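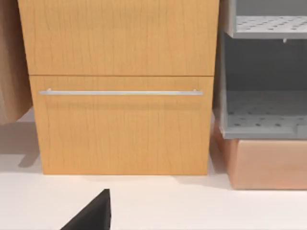 The bottom drawer.

Kekstead, October

Got to the house at twenty past six, still dark. Bus from Ditwood was late and then the driver missed the stop and I had to walk back along the canal with the key in my fist the whole way. Key worked. I'd half hoped it wouldn't.

Smell of her. Floor polish and oranges. Heat off for weeks, and still the oranges.

My brother had given me the list over the phone. Papers, the clock, anything with the Amisov name on it. The lawyer wanted the deed by Saturday or the whole thing went to the cousins, and the cousins would sell to the first man with a truck. So. Papers. Get in, get the papers, get the 10:15 back.

I started in the front room. Desk, nothing. Electric bills going back forever, held together with those rubber bands that snap when you touch them. A recipe for plum cake. Another recipe for plum cake, same one, different handwriting, mine. I was maybe eight. I'd spelled flour like flower.

Put it in my coat. Kept going.

Upstairs, under the bed, a suitcase with a belt around it. Letters from the Milošević family, who had the house next door until the flood. She never threw out a letter. She never answered one either as far as I know, she'd just walk over and shout her answer through the kitchen window. After they moved away she went on getting letters and I guess there was nowhere to shout. I read two. Weather, knees, somebody's wedding. How is the little one. The little one was me.

I was using up time. I knew I was.

Because I knew where the deed was. I'd known on the bus. I'd known when my brother said papers. Bottom drawer, back hall. Where she kept everything that mattered, and where we were not to go, ever, not for tape, not for scissors, not if the house was burning.

I opened it once. I was eleven. She was out in the yard hanging sheets and I had her figured for 15 minutes at least. I got down on my knees and pulled and there was an envelope on top, thick, and I took a bill out of it. One. Twenty dollars. There was a fair in Ditwood and everybody was going.

She counted it that night. I heard her. I lay in bed and heard her count it through, stop, and start over.

She never said a word to me. What she did was stop speaking to my uncle, who'd been staying with us that month. He packed the next morning. He stood in the yard with his bag and looked up at my window, or I thought he did, and then he walked off toward the station. He sent a card at New Year's. She put it in the stove.

That was 27 years ago. He died in the spring, before she did. I went to neither one.

Ten to eight. I made tea with no milk and drank it standing in the kitchen. Looked at the yard. The line was still up, pegs on it and everything. Then I went down the back hall because there wasn't any other room left.

Knees worse than at eleven. I pulled.

The deed was there, flat, in a plastic sleeve, with a note clipped on it in her big square capitals. FOR WHOEVER COMES. Under it the clock papers, the burial plot, her marriage certificate, my report cards, my brothers report cards. The tin with the buttons. And the envelope. Same one, soft as cloth by then.

I sat on the floor with it in my lap for a good while. Heard the milk truck or whatever it is they have now. Then I opened it and counted, the way she did, out loud, licking my thumb.

447 dollars. And a slip of paper, folded small. A column of figures in pencil, every date she'd put money in, every date she'd taken it out, what for. Coal. Shoes. Dentist. Years and years of it. I ran my finger down to that October.

20, it said. And next to it, where it should have said coal or shoes, it said fair.

Just that. Fair.

I read it over till I couldn't see it. She knew. She'd known that night, maybe, counting, or she'd found the ticket stub in my pocket on wash day and gone back and written it in. I looked hard at the pencil to see if it was darker than the lines over it, like it got added later. I couldn't tell. I took it to the window and I still couldn't tell.

If it was that night then she let him walk out of the yard for something else, some old thing between them that had nothing to do with me. If it was wash day then she knew and let him stay gone.

The 10:15 went. I heard it change gears on the hill.

Phone rang in my coat. My brother. Did you find it, he said. Did you find the thing.

Yes, I said. It's here.

Anything else in there?

I had the pencil from the kitchen in my hand -- I don't remember picking it up. The last line on the slip was from January. Stamps. There was room for one more under it.

Hang on, I said, and set the phone down on the floor, and tried to remember my uncle's birthday.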